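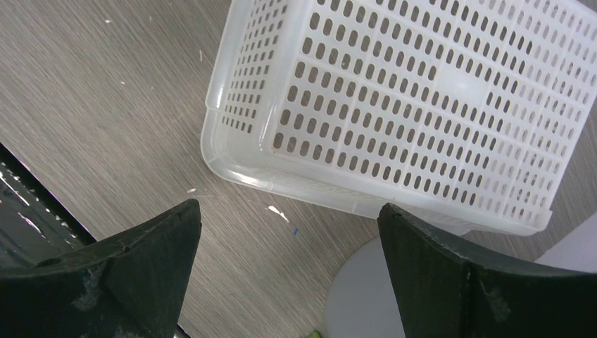 White plastic basket, slots in the bottom.

I've been sorting out my late aunt's house in Clumitz since September and people keep asking how I'm getting through it. So a thread on what I've learned about clearing a house, mostly for my cousins, who have another one to do next year.

First, paperwork before furniture. I started with the wardrobe and had to stop when the solicitor wanted the insurance policy and the deeds. They were in a biscuit tin in the airing cupboard, under the spare pillowcases.

Check every pocket, every handbag and every book. I went through 134 books one at a time. Most had nothing in them. One cookery book had a savings certificate in it, and another had the receipt for the boiler, still in date.

Don't hire a skip in the first week. I did, and paid for it to stand on the drive with two broken chairs in it. Wait until you know what's going.

Get quotes for the rest. The first clearance firm wanted 2,000 for the whole house, contents to be theirs. Steltmont quoted by the room and let me hold back the ones I hadn't finished — much better if you're slow like me.

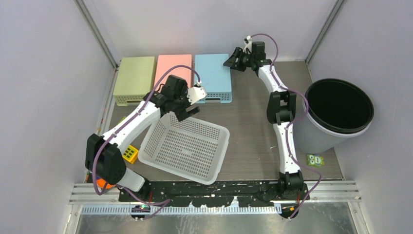
Charity shops vary a lot. Ring before you load the car. One wouldn't take anything electrical, another only wanted clothes and books. The hospice shop took the sofa, but the fire label had to be on it. If you've cut yours off, stick it in an envelope and keep it.

The kitchen took longest. 15 years of jam jars, washed and put away without their lids. The lids were in the shed. I gave the lot to Ville Lindqvist two doors down, who keeps bees.

Photos: don't try to sort them while you're clearing. You'll sit on the floor for an entire afternoon and nothing will get done. Put them all in one place, take them home, do them in the winter.

Tell the family a date and stick to it. I said anything with a name on it by June 1, 2019 would be kept back, and the rest would go. There was one argument, over the mantel clock, and it doesn't even run.

Meter readings. Take them yourself, photograph them, and write them down as well. The gas company sent an estimated bill for an empty house and it took me 7 phone calls to get it put right.

Keep the kettle, two mugs and a chair until the very last day. I let the kettle go too early and regretted it.

Still to do: the loft. I've had my head through the hatch — a lot of carpet offcuts and what looks like a tent. I'll add to this when I've been up there properly.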